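Saturday, and I am being paid in sandwiches to handle a plastic bag.

I should back up. Since the autumn I've been helping out on Stilerell, which aims to teach a pair of robot arms to do the sort of fiddly two-handed jobs that people do while thinking about lunch. The learning part is clever and I don't understand it. The part I do understand is that it wants examples, 4000 of them by March, and that somebody has to sit there and make them. One each, by hand, start to finish, then save and go again.

So you strap on the grippers, one per hand, each with its patterned cube so the software knows where it is in the room, and you become a slightly worse version of yourself. Fingers that have managed bags since childhood are suddenly no use at all.
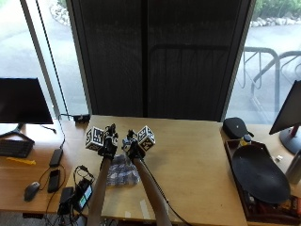 Me versus the bag. Both cubes on, curtain doing its best against the daylight.

Bags are horrible, by the way. A cup has the decency to stay cup-shaped. A bag is a new object every time you let go of it, and I've learned to dread the rustle. My best run so far is 6 good ones in a row, after which I got cocky and forgot to press record for the next three.

The rules came from Irkonwood, who wrote the recording software, and they are stern. Don't rush. Don't show off. Don't go back and tidy a fumble so it looks deliberate. Fumbles may stay in if you recover from them, and I've decided to take that as a general philosophy until Monday.

What gets me is how different the job looks from down at the gripper. I'm used to thinking of the table as a flat thing in front of me. To the gripper it's more or less a planet.
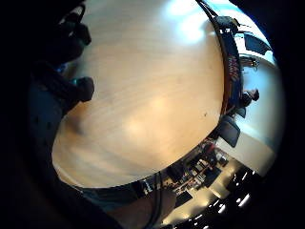 The table as the gripper sees it, with office chairs in orbit.

I watch a few of these back at the end of each session, partly to check them and partly out of vanity. I have apparently been leaning my forearm near the edge of the table like a man waiting for a pint. If the robot picks that up as well, you'll know who taught it.

The tally stands at 900. I'm going to eat my sandwich now, with my own hands, and enjoy every second of it.

Posted January 27, 2024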